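Arnovus opens up Girnance to player-made campaigns, with the full launch set for May

January 21, 2026

Good news for anyone who has spent the winter arguing about supply lines on the Girnance forums. Arnovus, the studio behind the slow and wonderfully stubborn trading strategy game, has confirmed that its long-promised campaign editor is going into open testing this week, and that the finished version will reach every player in May as a free update.

The editor is called Lebrun, after the first port players visit in the original game, and it's the same tool the studio's own designers use. That means you can draw a coastline, set the tides and the grain prices, write the letters that arrive from rival merchants and decide what happens when a harbour runs out of rope. You can also break things in spectacular fashion, which the early testers have been doing with great cheer since the autumn.

"We kept adding small bits to it for ourselves and then someone would ask why the players couldn't have it," said Sylvain Hamel, the game's lead designer, when we spoke to him on a call last week. "There was no good answer. It was ugly, and the save button was in a silly place, but it worked. So we moved the save button."

The closed test had 300 places and they went in an afternoon. Between them those players have finished 561 campaigns, from ten-minute puzzles with a single boat to a huge river map called Itarton that takes most people a good month of evenings. Itarton has been such a hit with the other testers that Arnovus is putting it in the main menu on launch day, with its maker's name on the title screen.

That maker is Hằng Đồng, who had never built anything for a game before she got her test invitation. She started with a copy of the tutorial map, turned it upside down to see what would happen to the trade winds, and carried on from there. Her river has locks, floods, a wool market that goes mad every spring and a ferry company you will learn to hate. I've played the first two chapters and I can't wait to get back to it!

"The wool market was the first thing I wrote and I've rewritten it more than anything else," she told us. "I wanted a good that everybody needs and that's never quite the price you expected. If you've bought too much before the floods, you're stuck with it in a damp warehouse and you have to make a decision."
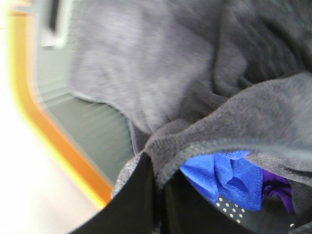

Grey fleece over a paler cloth with a rounded edge.

Wool is one of eight goods on the Itarton map, and each of them behaves in its own way. Salt spoils if it travels on deck. Timber floats downstream by itself if you're brave enough to let it. Lamp oil sells best in the towns furthest from the sea, where the nights on the map are longest, and there's a lovely bit of writing about that in the second chapter which I won't spoil.

For players who would sooner sail than build, Lebrun adds a proper browser for finding campaigns. You can sort by length, by difficulty or by how much reading is involved, and you can follow a maker whose work you like. Campaigns can be downloaded and played offline too, a small thing that people with patchy internet have been asking for since the game came out. Multiplayer maps are limited to four captains for now, though Hamel says the team would love to go higher once the weather system stops falling over.

There are some limits to know about before you plunge in. A campaign can hold no more than 200 named characters, and music can't be uploaded in the test version, only chosen from the game's own soundtrack. Maps made during the test should carry over to the finished release, but Arnovus is asking people to keep a backup copy anyway. The console editions will get the browser in May and the editor at a later date, which the studio hasn't set.

To join the open test, owners of Girnance on PC need to pick the test branch from the game's settings page and restart. The download is separate from your normal saves, so an existing trading company won't be touched. There's a short guided lesson in the editor that has you build a tiny island with two harbours and a lighthouse, and it's well worth doing even if you skipped every tutorial in the main game.

Arnovus will be playing a handful of new community maps on its own stream every Friday evening through the test. Makers can put a campaign forward using the "send to the harbourmaster" button in the Lebrun menu, and the first batch is being picked now.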